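How to Sort Out a Snack and Packet Cupboard

Filed under: Kitchen storage. Written by Kirsty Pickering
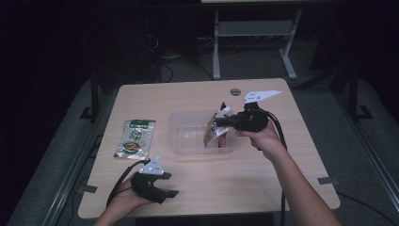
Packets are harder to store than jars or cans. They slide, they fall over, and the one you want is always under the others. Most cupboards that look too small are really full of half-used packets lying flat on top of each other. This page goes through the way I set up a packet cupboard, from emptying it to keeping it in order. Set aside an afternoon if the cupboard is deep, or an hour if it is a single shelf.

What you need

A few open-top boxes that fit your shelf, a damp cloth, a marker pen, masking tape, clips for opened packets, and a tape measure. You do not need matching boxes. Shoe boxes work fine for dry goods in sealed packets.

Step 1. Measure before you buy anything

Measure the inside of the cupboard, not the door opening. Write down the width, depth and height of each shelf. Then check the door opening too, as the hinges can take away an inch or more on one side. A box that fits the shelf but will not pass the hinge is a common mistake, and I have made it twice.

Leave a finger's width on each side so the boxes slide out easily.

Step 2. Empty the whole cupboard

Take everything out and put it on a table or a clean floor. Wipe the shelves and let them dry with the door open. If you find small holes in packets, webbing in the corners or tiny beetles, throw out whatever is affected and vacuum the cracks before anything goes back.

Step 3. Check dates and seals

Go through the packets one at a time. Best-before dates are about quality, and many dry foods are fine for a while afterward if the packet is sealed. Use-by dates should be followed. Anything opened and left unclipped gets a sniff and a look. Nuts and seeds turn bitter first, so taste one before you keep the packet.

Step 4. Group by when you eat it

I used to group by type, with all the crackers together and all the dried fruit together. My neighbor Haiyan Shen groups hers by time of day instead, and after trying it I changed over. Breakfast things go in one box, lunchbox snacks in another, quick noodles and soups in a third. Baking packets get their own box at the back, as they come out less often.

If a group will not fit in one box, split it. Do not pack a box so tightly that you have to pull out three packets to reach one.

Step 5. Stand the packets up

File them upright with the top edge showing, like folders in a drawer. Tall, thin packets go at the back of the box and short ones at the front. If the box is half empty and everything slumps, put a folded piece of cardboard across the middle as a divider.

Pillow-shaped bags full of air, such as chips, do not file well. Keep those in a wide basket on the top shelf and save the boxes for flatter packets.

Step 6. Label the front

Tear off a strip of masking tape and write the group on it. Put it on the short end that faces you. Tape is easier to change than a printed label – and you will change it, usually within the first month.

Step 7. Put the boxes back by height

Everyday boxes go between waist and eye level. Children's snacks can go lower if you are happy for them to help themselves. Heavy things such as rice and flour belong on the bottom shelf.

Keeping it in order

Put new packets behind the old ones when you unpack the groceries. Clip or tape anything opened before it goes back in. Before a big shop, pull each box out and look through it, then write the list from what is missing. I do a full wipe-down every September, once the summer picnic leftovers are gone.

If a box keeps overflowing, buy less of that group for a few weeks before adding another box.

Contact | Copyright Lernavico Home | Back to top

This site uses cookies to remember your settings. By continuing to browse you agree to our use of cookies. Accept | Manage settings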